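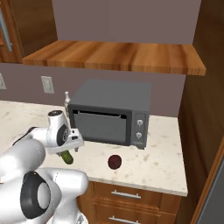 How much does olive oil lose in a year of sitting on the counter? Enough that I can measure it with a kitchen scale and a titration kit, and enough that my sister picked the counter bottle out of a blind tasting on the first sip.

I ran the test over twelve months in the old kitchen in Irkthorpe, before the move. The oil was all from one 5 liter tin, decanted the same afternoon into green glass bottles with pour spouts. One bottle stayed on the counter next to the stove. One went in a closed cabinet on the opposite wall. One went in the basement, which holds a steady temperature except in January, when it drops far enough to turn the oil cloudy. Clouding is wax and saturated fat coming out of solution. It clears at room temperature and I found no effect on the later readings.

Two numbers matter at home. Free acidity is the percentage of fatty acids that have come loose from the glycerol. It tells you mostly how the olives were handled before pressing, and it moves slowly in storage. Peroxide value measures the first products of oxidation and moves a lot faster. Light drives it, then heat, then air in the headspace. Green glass cuts down the light but does not stop it. A tin does.

My acidity figures barely changed in any of the bottles. The peroxide readings did. The counter bottle climbed from the second month and then, near the end, fell. A falling peroxide value is bad news. The peroxides are breaking down into aldehydes, which are what you smell as crayons or old nuts. Anyone who tests once, late, and gets a low number can conclude that a rancid oil is fresh. I did this myself with a different tin a few years ago and wrote a smug post about it, since deleted.

The cabinet bottle was still good at nine months and flat at twelve. The basement bottle was good throughout. The difference between cabinet and basement was smaller than I expected, and I would not carry a bottle up and down stairs for it.

Headspace was the part I got wrong. I had used all the bottles at different rates, so the counter bottle was half empty for much of the year and the basement one was nearly full. Paraschiva Cozma pointed this out by email and she is right. For the second run I used 300 ml bottles, six of them, filled to the neck and opened on a schedule. That run ended with the move, so I only have the first half. The counter bottles still came out worst, by a narrower margin.

The spouts are a separate problem. The Olby spout I used has a vent tube with no flap, so it is open to the air all day. Oil dries on the lip into a varnish, and every pour runs over it. I could taste this before I could measure anything in the bottle itself. Wash the spout weekly in hot water and dish soap, and dry it fully before it goes back. Do not top up a bottle over old oil. Empty it, wash it, dry it, refill it.

What I do now: buy the smallest tin that is sensible for the household, write the opening date on it in marker, decant two weeks' worth at a time, and keep the small bottle in a cabinet away from the oven. The tin stays closed in the dark. Harvest date on the label counts for more than the best-by date, which is set by the bottler.

I will post the raw spreadsheet when I have cleaned up the units. Batch 952 has two rows entered in the wrong column.

Comments

Derek Wainwright: Does the fridge count as the basement for those of us on the fourth floor?

Yaneth Villca: I use it, Derek. Solid every morning, a pain to pour. I went back to the cabinet.

Anwara Saha: Please leave the wrong rows in and mark them. I'd like to see the falling peroxide curve with nothing removed.

Contact | © Agnes Viklund | Back to top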